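Collecting blanket-folding demos at home with a hand-held gripper, and reproducing our pad comparison

Updated 25/07/2023

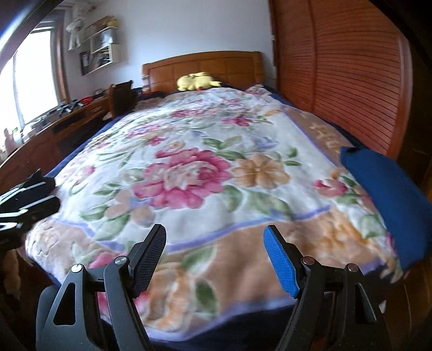
What this page covers

These are the steps we follow to record bed and blanket demonstrations with the Stolter hand-held gripper and turn them into training data for the Dokurstead policy. Follow them in order and you should be able to repeat the pad comparison at the bottom of the page. You need one gripper, one bed, one throw blanket and a computer with the Dusier tools installed. No robot is needed until the test runs.

Step 1. Pick the blanket

Use a plush throw if you have one. Thin cotton sheets slip out of the fingers too easily and are a separate task in our set. A large print helps, since the tracking needs something to hold on to when the camera is close to the cloth. Flowers work well. A plain white blanket on a plain white sheet gave us the most lost tracks of anything we tried in February.

If the blanket and the sheet under it are different colors, the edge is also easier to find when you check the recordings.

Step 2. Leave the room as it is

Don't tidy up. We want beds with things near them: a toy by the headboard, a glove on the blanket, clothes over the side. Move an object only if it is in the way of the fold. If you do move it, leave it in its new place until the whole batch is recorded.

Daylight from a side window is fine. Avoid recording while the sun is going down, as the exposure drifts between the first and last demos.

Step 3. Check the fingers

Open and close the gripper a few times. The linkages should move freely and the pads should meet flat. Tighten the pivot screws if there is side play, then back off a little if the fingers start to stick. Wipe lint off the pads. Plush fabric leaves a lot of it in the texture, and a clogged pad slides.

Write down which pads are fitted. Mixed pairs are allowed, one black and one blue, but the batch has to be labeled as mixed.

Step 4. Map the room

Start the recorder and walk slowly along each side of the bed you can reach. Keep the camera pointed at the bed and the furniture behind it. Finish where you started. Dusier will report whether the loop closed. If it did not, do it again before recording anything else.

Step 5. Record the demos

Begin each demo with the fingers open, over the middle of the blanket. Reach for the near edge, close, lift and carry it toward the headboard. Lay it down before you open the fingers. Throwing the last bit of cloth looks fine on video but the robot arm can't copy it.

Keep the speed even. If you drop the edge, pick it up again and carry on. We keep these recordings and tag them as recoveries.

We recorded 400 demos in 7 bedrooms. Stop and rest your hand when the grip starts to feel heavy, because tired demos get jerky.

Step 6. Clean the batch

Run the Dusier filter with its default settings. It removes demos with lost tracking or a missing finger width. Then watch the rest at double speed and delete any where your other hand touches the cloth.

Step 7. Train and test

Train one policy on the full set and one on the set without recoveries. All other settings stay the same. We ran both on the Eichhorn arm, in 2 bedrooms that were not in the training data.

Results

We logged 206 test runs in total. The policy trained with recoveries regrasped after a dropped edge more often than the other one, and this held in both rooms. First-grasp success was close enough that we don't claim a difference.

For the pads, mixed pairs did no worse than matched pairs on plush. We have not tested them on thin sheets.

Known problems

Long fringe gets caught in the linkages. Stop the demo and free it by hand.

Very dark blankets still lose tracking near the foot of the bed. A lamp helps a little.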